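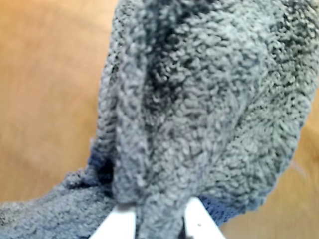 Been reading clinic websites for three weeks on behalf of my sister, who wants her eyelids done. I have opinions now. Thread.

1/ Every clinic has a gallery. Every gallery has the same trick. Before: overhead light, no makeup, chin down. After: soft light from the front, mascara, chin up. I could take five years off my own face with a lamp and a decent night's sleep.

2/ Namow Clinic shows 38 eyelid patients. Great. How many have they done in total? The site says "thousands." So who picked the 38, and what did the others look like?

3/ I emailed to ask. Got a very friendly reply inviting my sister to a free consultation. Asked again. Got the same reply with a different first name at the bottom.

4/ On free consultations. She went to one at Wannasri. She spent most of it with a "patient coordinator" whose job, as far as either of us could tell, was to sell. The surgeon came in at the end for maybe the length of a commercial break.

5/ She went in asking about upper lids. She came out with a quote for upper lids, lower lids, a brow lift and something with a laser. If I took my car in for wipers and they quoted me a transmission I'd leave.

6/ Also there was a discount if she put down a deposit before she left the building. I don't care how nice the chairs are. Surgery should not have a today-only price.

7/ She didn't sign. Proud of her.

8/ Reviews next. Kakau Aesthetics has 877 of them and nearly all are five stars. I sat down and read a lot of them. A huge share are about the front desk, the parking, and how "amazing" everyone was, posted the same week as the procedure. You can't know how your eyelids turned out when they're still swollen!

9/ The ones I trust were written a year later. They're shorter and kind of boring. "Left side healed slower, scar fine, would do again." More of that please.

10/ Someone is going to say I'm against cosmetic surgery. I'm not. My aunt had her lids done when they were hanging into her field of vision and she was thrilled. I'm against being sold an operation the way people get sold a timeshare.

11/ The one place that came off OK was Torkau, a small practice two towns over with an ugly website. The surgeon, Tetteh Baidoo, took her through what could go wrong before he talked about what it would look like. Dry eyes, uneven creases, lids that don't close all the way for a while.

12/ She asked how often he has to redo one. He gave her a number, said it was out of his last 100 cases, and told her who pays if it happens. Is the number true? I can't check it. But he had one ready, and the other two places she called changed the subject.

13/ He also told her to wait until December if she could, to think it over and get her dry eye treated first. Could be good medicine. Could be a very smooth sales move. I'm leaving both options open, I'm like that.

14/ Her list of questions, if anyone wants it:
Who does the operation, start to finish?
Who handles the anesthesia?
Is the facility accredited, and by whom?
What are you board certified in, exactly?
What does a redo cost me?
Who answers the phone at 2 a.m.?

15/ On the board certified one: ask which board and then go look it up yourself. "Certified" on a website with no board named next to it tells you nothing.

16/ She's 40, she has a job and a mortgage and she can make up her own mind. I'm just the annoying sibling with the spreadsheet. Replies are open unless you work for a clinic.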